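Descaling a kettle and getting the sink drain moving again (hard water edition)

Posted 2025-08-28 by Paora Whitcombe

Quick one, on my way out the door. Water in Uststead is brutal. White crust on everything by May, and if you skip a month you'll be chipping at it with a spoon. Don't chip at it with a spoon.

What you need: white vinegar, baking soda, an old toothbrush, a rag. That's it. I've tried the Waaka tablets, they're fine, just pricey for what they do.

Kettle first. 500 ml vinegar, same again of water. Bring it to a boil, switch off, walk away for 36 minutes. Ok, 30 is fine, I just set the timer and forgot once and it worked so now it's 36. Pour out, rinse twice, boil a full kettle of plain water and dump that too. Smell goes after the second boil, mostly.

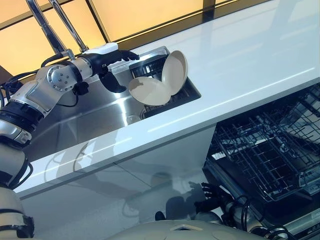 Drain next. Dishes out of the way, pull the strainer. Half a cup of baking soda straight down, then a cup of vinegar. It'll fizz. Leave it 7 minutes, then flush with hot tap water. Not boiling if you've got plastic pipes, the joints dont like it.

Faucet tip: rag soaked in vinegar, rubber band, overnight. Scrub with the toothbrush in the morning. Skip this if the finish is brass or anything coated, it will go dull and you wont get it back.

Still slow? Probably the trap. Bucket under, unscrew by hand, clean out teh gunk, screw back on. Check for drips before you put the bucket away.

Stone counters: wipe up vinegar right away. It etches.

Will do shower heads next time.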